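Robot Learning Lab, Course Handout 6
Teaching by Demonstration: Hand Guiding and Remote Control

Instructor: Snežana Janevski
Lab assistant: Nahom Weldu
Read before the November lab block. Bring your notes from Handout 5.

1. What this handout covers

Last time we wrote motion programs point by point. This unit replaces the written program with recorded examples. A person makes the arm do the task, the system stores what the arm did and what the cameras saw, and a policy is trained to produce similar motions from similar views. You will record examples yourself, and you will be graded on the recordings as well as on the trained result.

Two ways of giving a demonstration are used in this course.

Hand guiding (also called kinesthetic teaching). The motors are set to a low-resistance mode and you move the arm directly. You feel the weight of the arm and any contact it makes. The drawback is that your hands and sleeves end up in the camera views, and the policy will not have them there at run time. Hand guiding two arms at once is also hard for one person.

Remote control (teleoperation). You move a pair of small leader arms, and the follower arms copy the joint angles. You stay out of the camera view. The simple leader arms we use send nothing back to your hands, so you judge contact by eye.

All graded recordings in this unit use remote control. Hand guiding is used only in Exercise 1.

2. What gets stored

Each recording is called an episode. An episode contains the following, saved on the same clock:

Joint angles of both follower arms
Joint angles of both leader arms
Gripper opening, left and right
Video from the head camera and the two wrist cameras
The task label you typed before starting

The leader angles are the action. The follower angles are the state. Students mix these up every year. When a gripper closes on something thick, the leader can be fully shut while the follower is still partly open, and that difference is what keeps pressure on the object. If you train on follower angles as the action, the grip will usually be too weak.

3. The practice data set

The practice set for this unit is called Tefera and is on the course drive. It holds 413 episodes of garment handling recorded by earlier classes. Of these, 54 are marked as held out. Do not train on them. A second set, Gevell, has 242 episodes of block stacking and is there for comparison with rigid objects.

Open at least ten episodes of each before you record anything. Play them at normal speed first, then at quarter speed near the grasps. Write down where the operator hesitates.

4. Why cloth

A block has a position and an orientation, and those two are enough to plan a grasp. A garment has no short description of that kind. It can lie flat, folded over, or bunched, and the same pull gives different results depending on which layers are between the fingers. Writing rules for every case takes a long time. Showing a range of cases is often quicker, provided the range is wide enough.

Cloth also punishes late corrections. If the fingers pick up two layers where you wanted one, the next steps go wrong even when they are carried out well. For this reason we look at the first grasp separately when we review episodes.

5. Recording procedure

Put the arms in the rest pose and check that leader and follower agree.
Type the task label. Use the wording on the task card exactly.
Lay out the garment. Vary its angle and its folds between episodes.
Start recording and wait one second before moving.
Bring the first gripper in low, with the fingers open, and slow down before contact.
Close fully on the leader. Pause briefly before you lift or pull.
Keep the idle arm near the work but clear of the garment.
At the end, open both grippers, back away, and stop the recording.

If you make a mistake and can fix it smoothly, keep going and tag the episode "recovery." If you can't, stop and discard it. Do not splice episodes together.

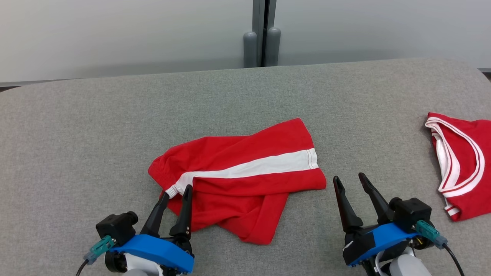

Should both operators on a team use the same grasping style?

Mostly, for the first batch. With a small number of episodes, two very different styles give the policy two answers to the same situation, and it may land on a motion between them that grasps nothing. Agree on which arm goes first and which part of the garment it takes. Variety in the starting layout is more useful at this stage than variety in the operator.

6. Review and tagging

After each batch, trade episodes with another team. The reviewer fills in three fields: first grasp (one layer, several layers, missed, unclear), task finished (yes, no), and comments. "Unclear" is an acceptable entry. A wrong tag does more harm than an honest gap.

For the wrist views, check that the fingertips are visible throughout. For the head view, check that the whole working area can be seen and that the lighting did not change partway through.

7. Exercises

Exercise 1. Guide one arm by hand through a pick and place, five times. Plot the wrist paths together and say where they differ most.

Exercise 2. Plot leader and follower gripper opening for one Tefera episode and one Gevell episode. Explain the gap between the curves.

Exercise 3. Record your graded batch and train with the default settings. Report results on the held-out layouts only.

Reports go in the Mastden folder on the course drive. The Trirkau workstation is shared, so log out when your training job has started.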